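# Chapter 4. Grasp Planning in Software: From Pixels to a Closed Gripper

*Draft for the spring section, Tuesday, May 3, 2022. Problem sets at the back are still the old ones.*

Chapter 3 left you with a mask and a depth map. Good. Now what? The arm has to go somewhere, and the mask won't tell it where. This chapter is the part in between: take what the camera side gives you, pick a pose for the hand, check it, send it. Four jobs. We take them in that order, then go back and break each one.

You need from earlier chapters:

- rigid transforms (Chapter 2, all of it, including the boring part about frame names)
- masks and depth (Chapter 3, sections 1 to 3)
- enough Python to read a loop

You don't need any contact physics yet. Friction shows up in 4.4 and only as one number.

## 4.1 What a planner is handed

People coming from a vision course expect a clean object model. You rarely get it. What you get is a partial surface, seen from one side, with holes in it, plus a guess at where the table is. The back of the object is missing. So is anything the hand itself is blocking, if the camera rides on the wrist.

In the Pokby exercises (Pokby is the small planning library used all through this book) the input is a single structure:

```
obs.points # N x 3, camera frame, meters
obs.mask # which points belong to the target
obs.plane # support surface, normal + offset
obs.T_base_cam # where the camera is
obs.stamp # time of capture
```

Look at the last field. Students skip it. Then the arm moves while the planner is thinking, the transform is stale, and the hand closes on air a few centimeters to the left. Always check the stamp against the joint state you are using. If they disagree by more than one control cycle, throw the observation away and ask for a new one.

**Frames.** Points come in camera frame. Grasps get written in object frame or base frame. Collision checks run in base frame. Name every transform with both ends, `T_base_cam`, never just `T` or `pose`. Half the bugs in last year's projects were an inverse taken once too often.

**Units.** Meters and radians inside. Convert at the edges. One team kept millimeters in the config file and meters in the code and lost most of February to it.

## 4.2 Candidates first, quality later

The oldest trick in the field, still works: make lots of cheap guesses, throw most away. A candidate for a two-finger hand is a position, an approach direction, a closing direction and a width. Sample points on the visible surface, estimate a normal at each, line up the closing direction with the normal, sweep the approach direction around it.

On the default setup Pokby draws 1,488 candidates per observation. That sounds like a lot. It's fast, most die at the first test, and the tests are ordered so the cheap ones run first:

1. Width. Is the surface too wide for the hand at this spot?
2. Approach. Does the hand come up through the table?
3. Palm clearance. Does the palm hit the object before the fingers reach it?
4. Full collision check against everything else in the world model.
5. Reach. Does inverse kinematics give an answer, and is the answer far from a joint limit?

On the practice set, 855 of those survive the width test for the mug from Exercise 4.1. After test 4 it is a few dozen. Print the counts at each stage, every run. When the planner returns nothing, and it will, the counts tell you which test ate your candidates. Without them you are guessing.

A word on sampling bias. If you sample evenly over *pixels*, surfaces facing the camera get nearly all the guesses and steep sides get almost none. Steep sides are often exactly where a two-finger hand wants to close. Resample the cloud to even spacing first. Voxel grid is fine.

## 4.3 A shape that fights back

Boxes are too kind. Two parallel faces, sharp edges, a normal you can trust. Most code that passes on boxes falls over on the first curved thing. So from here on we work with the Campbell set, a folder of simulated objects with bulges, necks, rims and thin bits, each one placed on a veined stone surface to give the segmentation something to chew on.

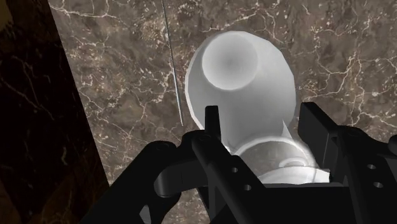 **Figure 4.1.** Simulated view over the open gripper toward a white vase- or pitcher-like object on brown marble. Note the facets along the sides and the translucent base, partly hidden by the gripper.

Three things in Figure 4.1 matter for the software, and we'll come back to all three.

*Facets.* The renderer draws a polygon mesh, and on this one you can see the flats along the outline of the body. A normal taken from a single flat is constant across the face and then jumps at the edge. Your candidate closing directions will clump. Fix: fit the normal over a neighborhood bigger than one facet. Too big and you smear the rim into the body. There is no right radius, only one that's right for this mesh, so make it a parameter and put it in the log.

*Clear parts.* The ring-shaped base is see-through white over marble. A color mask trained on solid objects tends to drop a part like that, or hand half of it to the table. If the base goes missing from the cloud, the planner thinks there's free space there and will happily put a finger in it. Section 4.6 covers padding the mask toward the support plane. Crude, useful.

*Self-occlusion.* The black fingers stand in front of the lower part of the object. Pixels behind them are unknown, which is a different thing from empty. Your map needs three values, not two: free, occupied, unknown. For collision checks treat unknown as occupied, unless you have a reason and have written it down.

There's also a small pointed piece sticking out from the right side of the body. Small on screen, but it counts as geometry. A voxel filter at the wrong size will wipe it out. Try it in Exercise 4.5 and watch what the collision check does with and without it.

## 4.4 Scoring what's left

Now the survivors need an order. Any score will do to start with. The one in Pokby is a weighted sum:

```
score = w_align * alignment(normal_a, normal_b, closing)
 + w_center * closeness_to_centroid
 + w_clear * min_clearance
 - w_joint * joint_limit_cost
```

**Alignment** is how nearly the two contact normals point at each other. For a flat-sided box it's close to perfect nearly everywhere. On a bulging body it falls off quick once you leave the widest part, and above or below that the fingers want to slide. This is where the friction number comes in. A contact is kept if the closing direction stays inside a cone around the normal, and the friction coefficient sets how wide the cone is. Guess low. A planner that believes in too much friction picks bad grasps with great confidence.

**Centroid** is a weak stand-in for center of mass. Computed from one side only it sits too close to the camera. Everybody's does. You can push it back by half the estimated depth, and that helps some.

**Clearance** keeps the hand out of trouble when calibration is a bit off, and it's always a bit off.

**Joint cost** breaks ties. Two grasps with equal scores on the object can be very different for the arm.

Don't tune the weights by hand for one object. You'll win that object and lose the rest. Use the split in the Campbell folder, tune on one half, report on the other, and dont peek.

## 4.5 From a pose to a motion

A grasp pose is not a plan. The hand has to get there, close, and leave. Pokby builds three segments:

- **transit**, free-space, ends at a pre-grasp pose backed off along the approach direction
- **approach**, straight line, slow, collision checks against the target turned *off* for the fingers and left *on* for the palm
- **retreat**, straight line away from the support plane, target now attached to the hand

The attach step gets forgotten more than any other. If the object isn't attached in the world model, the planner carries it through a wall and reports success.

Straight line means straight in Cartesian space. Check the whole line, not the two ends. Step size matters: with steps of 5 millimeters you catch most thin obstacles, with coarse steps you can jump clean over one. A slim rod has almost no volume and a sampled check can miss it completely. Either shrink the step or inflate the obstacle. We inflate.

Timing. The planner hands the controller a path with no speeds on it. The Sisteck driver used in the lab wants joint positions with time stamps and refuses anything that breaks its acceleration limits. It refuses silently on older firmware. Read the return code. Read it again after you've "fixed" the problem.

A bare-bones loop, to be filled in over the next sections:

```
while not done:
 obs = camera.latest()
 if stale(obs, arm.state()):
 continue
 cands = sample(obs)
 cands = prune(cands, obs, world)
 if not cands:
 log_counts(); replan_view(); continue
 for g in rank(cands):
 path = plan(g, world)
 if path:
 done = execute(path)
 break
```

Spot the hole? If every candidate is ranked and none gets a path, the loop goes round again with no log line and the same view. Runs forever, looks busy. Exercise 4.3 asks you to fix it.

## 4.6 Setup before you go on

Install Pokby from the course server, then the Campbell folder next to it. The Tindham viewer is optional but get it, debugging grasps from printed matrices is misery. Run `pokby check` and wait for all tests to pass. The collision one is slow on laptops.

Turn on drawing for three things and leave them on all chapter: the surface normals, the rejected candidates colored by which test rejected them, and the unknown region. The last one looks ugly and covers half the screen. Leave it on anyway.

Now the mask padding. Start from the lowest row of target points, and grow the mask down toward `obs.plane` until you reach it or hit a point you trust as table. Mark the new cells unknown and leave `obs.points` alone. Code for this is in `pad.py`, twelve lines, and the exercise below asks you to run it on the object from Figure 4.1 with the base removed from the cloud. Save both candidate counts, padded and unpadded. You'll need them in 4.7.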